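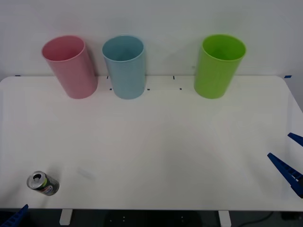

Collection Diary, Can Placement Task
July 2024

The Ploltum station was assigned to the can placement task for the whole of the day. The programme of work, prepared under the Zandetti agreement, called for demonstrations in which an operator guides an arm to a drink can, raises it and brings it to one of the coloured cups at the rear of the table. Both arms were powered and under operator control from the beginning of the shift. The right arm has no part in this task and was to be left at its holding position, with its readings recorded all the same, as the learning system expects a full set of values from both sides.

The cups were set out in the order given on the task sheet: pink, blue, green. The sheet permits a lean in any cup, provided that it is standing and its mouth is open to the arm. The wider interval was placed between the blue and the green, in keeping with the second layout. The first layout, with equal spacing, was completed last week and will not be reopened unless the reviewers at Ahuja request it.

The can is to begin each demonstration on its side near the front left of the table. Operators were reminded that its angle should be varied from one demonstration to the next. A review of the previous batch had found too many starts in which the can lay square to the table edge, and a policy trained on that batch performed poorly when the can was turned. The written instruction has been amended accordingly. 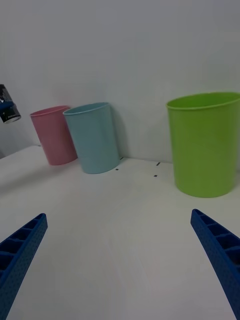

Wrist view, fingers open, with the cups along the wall.

The wrist cameras were checked against the reference stills before recording commenced. The colour balance on one side was judged slightly grey and was corrected in the Halto software. No change was made to exposure. It was agreed that demonstrations recorded before the correction would be retained and labelled separately, so that the effect on training can be measured at a later date.

A total of 85 demonstrations were attempted. Of these, 68 were accepted at first review. The remainder were set aside for the usual causes: hesitation above the cup, contact between the can and a rim, or an early release. Hesitation continues to be the most common fault. An operator who pauses to judge the distance teaches the system to pause in the same place, and such pauses are difficult to trim afterward without leaving a visible jump in the joint values.

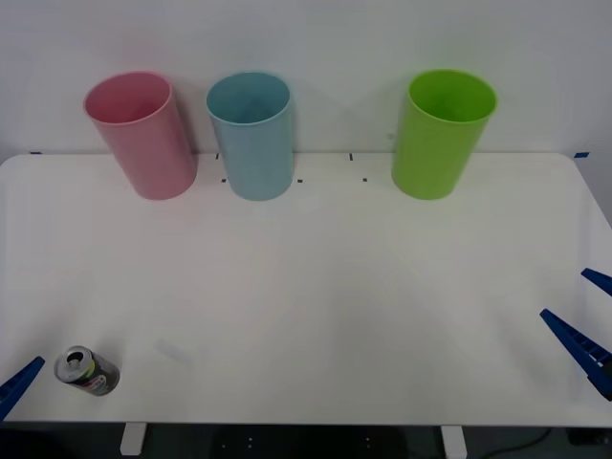 Can on its side at the front left; both grippers clear of the cups.

Some discussion took place concerning the black marks on the table. One view was that they should be removed, lest the system come to rely on them in locating a cup. The other was that they should be kept until the layout has been finished, as resetting by eye takes longer and introduces differences that have not been planned. The marks were left as they are. A smaller set without marks will be recorded in August for comparison, subject to the availability of the station.

The afternoon was given over to the approach to the blue cup. Operators were asked to bring the can upright at the back of the table, to hold it over the rim only as long as necessary, and to lower it in one continuous motion.
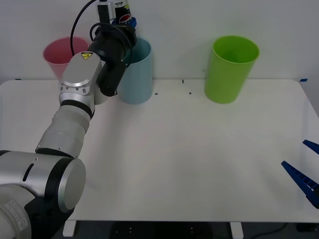
Progress on this portion was slower than planned. With the left arm extended so far, small movements at the operator's controls produce larger ones at the wrist than newer operators expect, and 6 consecutive attempts were rejected before the speed limit was reduced. The reduced limit gave steadier paths and will be adopted for the remainder of the layout. The change has been entered in the task sheet and the affected files carry the new setting in their headers.

A difference of opinion remains as to whether rejected attempts should be supplied to Ahuja with the accepted ones. The centre's present practice is to store them and to supply them on request. The matter has been referred to the next data meeting, together with the question of labels for recovered errors, where an operator touches the rim, withdraws and completes the placement properly. There were 2 such cases in the day's work, both flagged and neither counted as accepted.

Files were copied to the Ploltum archive at the close of the shift and the checksums were verified. Outstanding items: replacement of the worn foot pedal at the operator's desk; confirmation of the third layout from Zandetti; a fresh set of reference stills for the wrist cameras.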